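Bimia Ledger Notes: fee and settlement records from the Wernley test chain

README, data card and odds and ends, all in the one file for now

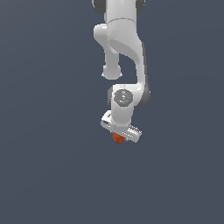 White arm, two-fingered gripper, small orange object (simulated render).

Status: usable, not finished. Last edit Thu 8 June. Read the known problems bit before you load anything.

What's in the box

Transfer records from a permissioned payment chain, plus the fee quotes that went with them, plus the settlement file from the bank side. Test chain only. No real customers, no real money. Tokens on Wernley have no value and can't be moved off it.

2,456 transfers in the main table. 7 validator nodes. 4 fee schedules, swapped in one after another while the chain was running.

The question we had was dull but nobody in the office could answer it from the paperwork: when a merchant takes a token payment and wants ordinary money in an ordinary account, what does the whole trip cost, and where does the waiting happen? Marketing sheets for this kind of thing quote the on-chain time and stop. The on-chain time was never the part people moaned about.

Files

transfers.csv - one row per transfer, main table
quotes.csv - fee quote shown to the payer before they confirmed
settle.csv - bank side, one row per batch
nodes.csv - validator list and when each one joined
schedules/ - the four fee schedules as text, plus a note on each
scripts/ - loader, checker, one plotting script that needs tidying
old/ - ignore, kept so the links in the December write-up don't break

All comma separated, UTF-8, header on the first line. Times are UTC throughout. settle.csv used to be in local time, was converted, see below.

Columns, transfers.csv

tx_ref - our own reference, not the hash
tx_hash - the hash, shortened. Full ones are in old/ if you must
sent_at - when the wallet sent it
seen_at - when the first node saw it
final_at - when the chain called it final. Blank if it never was
amount - in test tokens, up to two decimals
fee_paid - same unit
schedule - a, b, c or d
kind - retail, supplier, refund, internal
batch_ref - joins to settle.csv. Blank for internal
memo - free text, mostly empty, some of it typing practice

Columns, quotes.csv

quote_ref, tx_ref, quoted_at, fee_quoted, accepted (y/n). A quote that was turned down has no tx_ref, which trips up the obvious join. Use a left join from quotes, not the other way round, or you lose every refusal and the fees look much more popular than they were.

Columns, settle.csv

batch_ref, opened_at, closed_at, paid_at, gross, net, bank_fee, note

gross minus net should equal bank_fee. Mostly does.

How it was made

Pichler is the load generator. It makes up payers and merchants, gives each of them a balance and a set of habits (pays on Fridays, always pays just under the limit, forgets and pays twice) and lets them get on with it. Habits were written by hand. They're guesses. Sensible guesses from people who've worked on card acquiring, but guesses, so please don't quote spending patterns out of this as if they told you about shoppers.

Korklow is the settlement stub. Pretends to be a bank. Opens a batch, collects whatever is final, closes the batch at cut-off, pays out later. Cut-off times, weekend rules and the flat charge per batch are set in its config, copied into schedules/ so you don't have to hunt.

The node software was left on default settings apart from block interval. Balances were topped up to 1,000 tokens per payer at the start of each schedule. This means the first stretch of each schedule looks livelier than the rest: everybody is flush. We drop it in our own plots. The loader has a flag for it, skip_warm, off by default, probably should be on.

The fee schedules in short

a - flat fee, same for everyone
b - percentage, with a floor
c - percentage, no floor, capped
d - moves with how busy the chain is

d is the interesting one and also the messiest. The fee is worked out when the quote is made but charged when the transfer lands, so quoted and paid can differ. That is how it was built, it isn't a fault in the data. Payers under d refuse more quotes. Whether real people would do the same, no idea, the refusal rule is one line in Pichler's config.

Things you can do with it

Compare what was quoted with what was charged.
Follow a payment from wallet to bank payout and see which leg is slow.
Test reconciliation code. Good for this. The breaks are awkward in the way real ones are.
Teach joins. People have.

Things to leave alone

Price prediction. There's no price. Had two requests for it already.
Fraud models. The double payers are not fraudsters, they're just forgetful by design, and there's no label for anything worse.
Claims about public chains. Seven known validators on a quiet network tells you very little about a big open one, fees least of all.
Energy figures. Not measured.

Known problems

1. Clock drift. One node ran fast during schedule b. seen_at is sometimes earlier than sent_at on those rows. Left as is. The checker lists them. If you need the gap, drop the negative ones and say that you did.

2. Refunds under schedule a carry the fee of the original payment in fee_paid as well as their own. Double counting if you sum the column. Fixed from b on, not backfilled.

3. settle.csv time conversion. Batches which were open when the clocks changed got converted by hand. Think they're right. Would like a second pair of eyes.

4. Batches where gross minus net doesn't match bank_fee. Rounding, mostly. Korklow rounds per line and again on the total. We argued about whether to correct it and left it in, real settlement files do the same and it's handy for testing.

5. memo has stray commas. Fields are quoted so a proper CSV reader copes. Splitting on commas by hand will not go well.

6. A few blank batch_ref values on retail rows. These were final after the last cut-off and the run was stopped before the next batch opened. They'll never settle. Don't count them as failures.

7. kind was set by the generator, and "internal" got used for a couple of different things early on. Treat it as a leftovers bin.

Loading

python scripts/load.py --in . --out ledger.db

Makes a SQLite file with four tables. Run check.py afterwards, it prints the odd rows and a row count. If the count for transfers isn't 2,456 you've got a part download, fetch it again before writing to us.

Needs Python 3 and nothing else for load and check. The plotting script wants matplotlib. Spreadsheet users: import tx_ref as text or the leading zeros vanish and nothing will join.

Privacy

Nobody real in it. Names and wallets are generated. The memo field was read through before release and a couple of in-jokes taken out. If you spot something that looks like a real account number please mail rather than opening a public issue, even if you're fairly sure it isn't.

Licence and wording

Free to use and change, keep the name Bimia on copies of the tables, say what you altered. Scripts under the same terms. No warranty. None of this is advice about tokens, payments or where to put your savings.

If you cite it, "Bimia Ledger Notes, Wernley test chain" will do, plus the version from the top of the changelog.

Changelog

0.4 - README and data card merged. Time zones sorted in settle.csv. Clock drift rows now listed by the checker.
0.3 - schedule d added. Declined quotes kept instead of being thrown away.
0.2 - refunds fixed for b and c. tx_hash shortened.
0.1 - December dump, schedule a only, wrong header on nodes.csv

To do

- backfill the refund fees in a
- skip_warm on by default?
- sort out "internal"
- column for which node saw the transfer first, it's in the logs, just never got pulled out
- rewrite the note for schedule c, it describes the cap teh wrong way round (the numbers are right, the sentence isn't)
- longer run of d at a quieter load
- plotting script, axis labels

Questions

Issue tracker is best. Put the tx_ref in, not the hash, and say which schedule. Replies can take a while at month end. Pull requests fine if small, anything that touches the CSVs please ask first because the checksums have to be redone by hand at teh moment.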